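Herbridge Bus Riders — minutes, November meeting

14 shares 3 comments

Held upstairs at the library, Tuesday evening. Started late, the door was locked. About 20 people there, sheet went round but I think a few didnt sign it. Shuk-fan Yang ran the meeting. Notes by Ursina Wyss, typed up fast, send corrections.

Last minutes. Read, one fix: the Hutchins stop is on the north side of the road, I had south. Accepted with that change.

Left over from last time

Letter to Trososel about drivers skipping the hospital loop on the last run. Sent. Got a form reply, "your feedback has been passed on to the relevant team." No name on it, no number to call. Shuk-fan will write again and this time copy the county transport office.

Bench at Mill Road. Still no bench. City says it's with the contractor, contractor says it's with the city. Carried over.

Lost property. Trososel has moved the office to their Gollberg depot, so if you leave your bag on the bus in Herbridge you need to take a bus to Gollberg to get it. One woman had done this, whole afternoon gone. Agreed to add to the letter.

Route 6 timetable

Main item, took most of the evening. Draft winter timetable is out. Route 6 goes from every 15 minutes at peak to every 25. Off-peak stays as is, Sundays lose the first bus.

Comments from the floor, in the order I got them down:

— Morning bus is already full by Hutchins. People get left at the curb now. With a longer gap it will be worse.
— 25 minutes doesn't fit with the train. You miss the one you want or stand on the platform for ages.
— A man who works early shift at the bakery said the Sunday change means he can't get to work at all, would have to get a ride or quit. Asked if anybody else was in the same spot, two hands went up.
— Somebody asked if it was driver shortage or money. Shuk-fan said the company has given both answers at different times. The notice itself says "operational reasons."
— Question about whether smaller buses more often would do. General feeling yes, if they have the low floor. Not if it means the old ones with the steps.
— One gentleman said the trouble is too many people moving in from the city and filling the buses up. Some back and forth on this. It was pointed out that more riders is supposed to be how you get more buses. He did not agree. Chair moved us on.

Petition. Total is 3,239 names, paper and online together. More than we figured on. Ursina to check the paper ones for doubles before it goes in. Argument over whether to count people who gave a Gollberg address — they ride the route too, so yes, keep them, but list them seperately.

Who to hand it to. Half the room wanted the council, half wanted to take it right to Trososel's front desk. Ended up with the council first, copy to the company the same day. Shuk-fan to ask for a speaking slot. We need one regular rider to speak who isn't Shuk-fan or me. The bakery man said maybe, if it's after his shift.

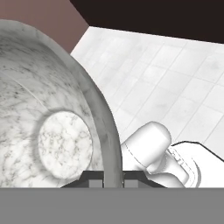
Page 6

Fares

Short one. Day pass going up after the holidays. Notice doesn't say how much, just "revised." Several people asked if old ten-ride cards will still work. Don't know. Ursina to call. If there is a cutoff date we put it on the board at the library and by the pharmacy.

Also the card reader on the newer buses. It beeps like it's taken the fare and then the driver says it hasn't, and some people have been charged twice. Anyone this happened to please keep the bank statement and bring it next time. We can't do much with "it happened to my cousin."

Park and ride at Hutchins

Lot is full before eight on weekdays. Proposal going round to charge for it. Opinions split. For: people leave cars there all week and don't even take the bus. Against: charge and folks will just drive all the way in, and then what was the point. No vote taken, want to see the actual proposal first. Somebody thought it was on the county website, somebody else had looked and it wasn't.

Lights at the far end of the lot are out again. Reported twice. Shuk-fan will report it a third time and ask for a reference number.

Snow

Who clears the stops. Last winter the plow pushed it all up against the shelters, and you had to climb over the pile to get on. City clears the road, company says shelters aren't theirs. Ask both in writing, before it snows this time. Lady with the walker asked that we name the stop by the clinic in paticular. Will do.

Any other business

— Drivers. Asked that we say something nice too, most of them are decent and they get yelled at for things that aren't their doing. Agreed. One line in the letter.
— The real time sign at the station has shown the same bus as "due" since summer. Add to list.
— Request to start meetings half an hour later so people on the late bus can make it. Problem is then they can't get home, last bus leaves before we'd be done. Left as is.
— Coffee money, jar was short again. Please put something in.

To do

Shuk-fan: second letter, council slot, lot lights, snow question
Ursina: check petition, call re ten-ride cards, get the key sorted with the library
Everybody: write down the time and stop when a bus doesn't show. Date as well.

Next meeting same room, same time, assuming we can get in. Closed a bit after nine, few had to leave before the end for the bus.

U.W.

Share (14) | Comments (3)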